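Can any machine wash up and clean the hob yet?
Posted in Home & Kitchen, 28 December 2022

Larkarow wrote:
After cooking for 11 people over Christmas I'm fed up with scrubbing. I've got a robot vacuum and I love it (best thing I ever bought!) so now I'm wondering about the kitchen. Is there anything a normal person can buy that would move a frying pan off the hob, wipe underneath and put the pan back? I don't mind if it's slow. I'd happily go to bed and leave it to it.

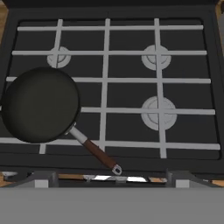
My sister says I should just get an induction hob and stop moaning, but I like cooking on gas and I'm not ripping out a worktop for the sake of a bit of grease. Budget is 922 pounds, what I'd put by for a new dishwasher.

Prurnar wrote:
No. Buy the dishwasher.

Skesix wrote:
I'd love to say yes, but not for that money and not for your house — I fit packing machines for a living, and ours do one job, with the same box in the same spot every time. A pan is harder than it sounds. The handle points a different way each night, and then there's the grate to lift without scratching anything. I've been at this 17 years and I still wouldn't leave an arm alone near a gas tap overnight.

What I do at home is soak the grate in hot water and washing soda for 15 minutes while I have a cuppa. Let it cool first, obviously. Most of it comes off with a cloth after that, and the burner caps can go in the same bowl if your manual says so.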